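Looking After Glazed Dishes and Pale Tabletops

I have been fond of little glazed dishes ever since my first flat in Skoltport, where I kept five of them on the kitchen windowsill for salt, garlic, tea bags and whatever else needed a home. They are lovely useful things, and with a bit of kindness they go on for years and years.

Everyday washing

Warm water, a drop of washing-up liquid and a soft cloth will do for nearly everything. Don't go from the fridge straight into very hot water, as the glaze can craze (those tiny hairline cracks that hold on to tea). If something sticky has dried on, leave the dish to soak while you have a cuppa, then try again.

Dull glaze and grey marks

Cutlery leaves grey lines on a glaze, and they look far worse than they are! Mix 2 teaspoons of bicarbonate of soda with just enough water to make a paste, rub it round gently with your fingertips, and rinse well. Don't forget the corners on a square dish, where grease does love to settle. 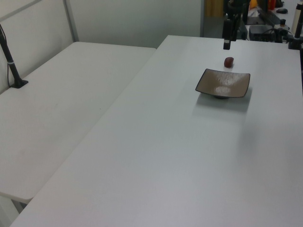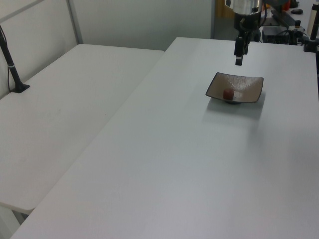 A square dish with a dark rim, on a white table.

White tabletops

Wipe spills up as you go, particularly turmeric and beetroot, which I learned one August to my great sorrow. For scuffs, a damp cloth and a little more of that same paste usually helps, but do try it on a hidden bit first. Dry with an old tea towel afterwards and you won't get smears.

Storing

Stack dishes with a square of kitchen paper between each one, and keep the heaviest at the bottom of the pile.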